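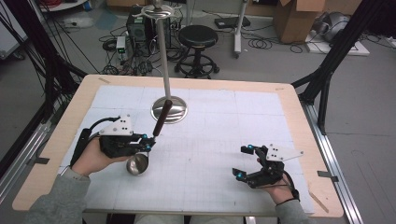
Hanging the tools is the last stage of setting up your Nirard utensil stand, and we think it's the nicest one, so do take your time over it. Choose a flat, steady table with plenty of room on every side of the base. A large sheet of paper marked out in squares, spread under the stand, is a great help at this point – you can set the domed base down on it with the pole upright, and lay a tool such as the steel ladle with the dark brown handle close by before you hang it.

1. Check that the curved top piece is firmly seated on the pole. If it turns at all, go back to the section on the pole and tighten it again.

2. Turn the stand until the hook you want is facing you.

3. Pick up the ladle, bowl downwards, and bring the end of the handle up to the hook.

4. Slip the hole in the handle over the hook and lower it gently until it rests.

5. Hang the next tool on the opposite side, and carry on in this way, side to side, so that the weight stays even.

Note: The stand is happiest with tools up to 82 mm across the bowl. Wider ones from our Tranell range will fit, but they do like to knock against their neighbours.

Caution: Keep the stand at least 20 cm from the hob, and never lift it by the hooks – always hold it by the pole, with your other hand under the base.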